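2/16/19, handout for session four: Thread Before Factories

Please read this before we meet, and bring a scrap of any old cloth you don't mind pulling apart!

Last time we stopped at the loom. Today we back up a step, to the thread itself, which I think is the most overlooked object in the whole history of work. Every sail, sack, shirt and shroud began as fiber that a person twisted by hand. A spindle is only a stick with a weight on it, yet it kept whole households busy from breakfast until the light went.

Twist is the thing to understand. Loose fibers slide past each other and come apart with the lightest tug. Twist them and they grip. Add more twist and the thread gets stronger, up to a point, and then it starts to kink and snap. Two threads twisted together the opposite way (we call this plying) settle down and behave beautifully. Try it with your scrap. Pull out a single yarn, roll it between your fingers both ways, and see which way it opens up.

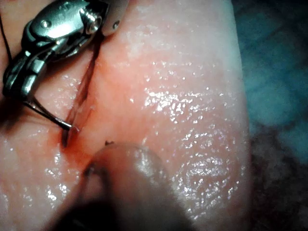

One comment passed up from the back last session was that plying sounds like a waste, as you spin twice the length and end up with half. Fair point, and spinners felt it too! Plenty of cloth was woven from singles for exactly that reason. Sewing thread was usually plied, though, because it gets dragged through the cloth again and again and a single would fray.

Now for the Rumcombe account book, my favorite source in this course. One page lists 851 skeins bought in from cottages in February, all of them linen, with payment by the skein and a deduction for lumpy work. Compare it with the Markgate list in your packet, where 49 spinners are named and most of them were paid partly in flour. Look at the spelling of the names. The clerk at Markgate plainly wrote down what he heard.

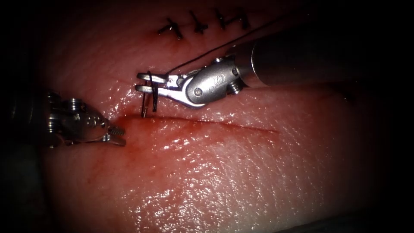

The deductions are worth a slow read as well. A lumpy skein lost its maker a quarter of the price, and the same few households turn up on that side of the page over and over. Were they learning? Were they spinning poor flax, or spinning at night? The book doesn't say, and I'd love to hear your guesses.

**To read:** Thakur, chapter 2, on flax and retting. Skip the tables unless you enjoy them (I do).

**To look at:** the Clonolside spindle weights, stone and clay, 200 of them on open shelves. Pick two of different sizes and write a few lines on what kind of thread each would suit.

Wool next session, and it smells.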